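*Applies to the Brastby plant corner, wall kit and table cover. Updated Sunday, April 7, 2024.*

## 4. Setting out the table

Finish Section 3 first. The rails must be tight and the butterfly panels flat before anything goes on the table. If a panel still bows near a corner, go back to step 3.7.

### 4.1 Cover and watering can

1. Lay the flower-print cover on the table with the printed side up. Smooth it from the middle out.
2. Wipe the cover with a damp cloth. Do not use bleach or scouring powder on the print.
3. Fill the small watering can at the sink and carry it to the table. Stop filling below the opening in the top.

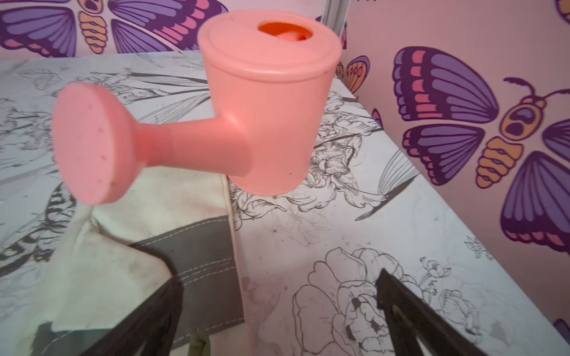
4. Set the can down toward the back of the cover, with room to reach the handle.
5. If water comes out unevenly, rinse the sprinkler head under the tap. Grit in the holes can be loosened with a toothpick.

**Caution:** Do not use hot water in the can. The plastic may lose its shape.

### 4.2 Plant and saucer

1. Put the saucer at the back left, clear of the wall panel.
2. Stand the pot in the saucer. Turn it so the label faces out.
3. Brush any spilled soil off the cover before you water.
4. Use a whiteboard marker for dates on the wipe-off card (part 493). Keep the cap on when you are not writing.

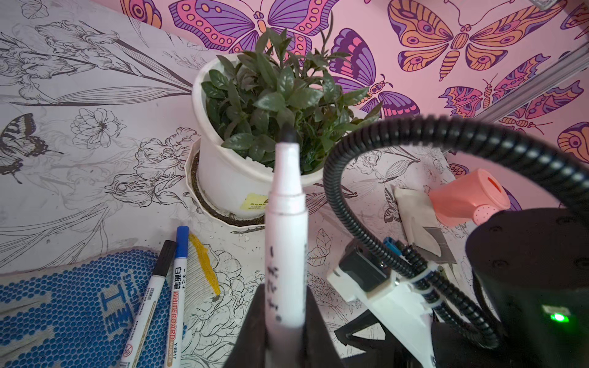
One reader wrote in to say that marker ink had come off the card and onto the leaves, and asked whether the card could go on the wall instead. It can. Hang it from the rail with the spare clip. The same reader found that soil left in the saucer went sour after 19 days and now empties it every week, which we also suggest.

**Note:** A bushy plant will lean toward the light. Give the pot a quarter turn every 7 days.

### 4.3 Hanging basket

1. Hook the wire basket over the crossbar near the center.
2. Slide it along until it hangs level.
3. Put light items in the basket only. Pots, soil bags and full bottles stay on the table or below it.
4. Lay the work glove on the left side of the cover. A marker can rest on top of it.

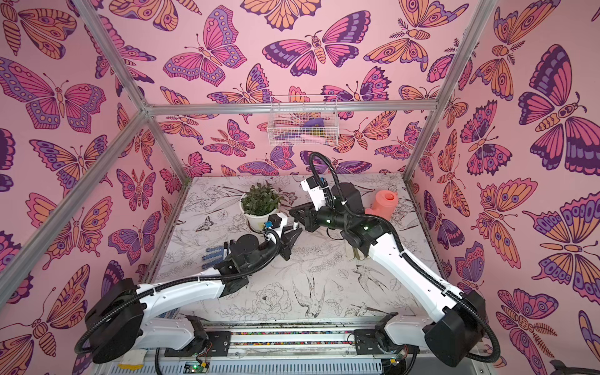 5. Pull down gently on the basket. If the crossbar turns, tighten the end screws and try again.
6. Check that you can lift the watering can without hitting the basket.

**Caution:** Do not hang anything from the basket itself.

### 4.4 Looking after the wall panels

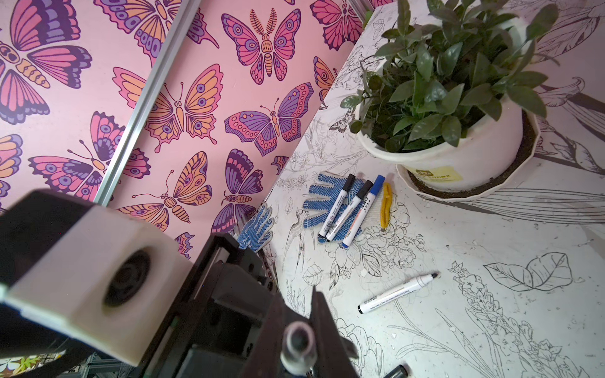 *Reading time: 2 minutes*

Dust the panels with a dry cloth, working from the top down. Keep the cloth away from the edges that run behind the rails. For splashes, use a damp sponge and dry the spot right away.

1. Check the rail screws 30 days after set-up, then every November.
2. Look for lifted edges where the panels meet the table.
3. Press a lifted edge back with your thumb. If it will not stay, order an Enora edge strip and fit it as shown in Section 6.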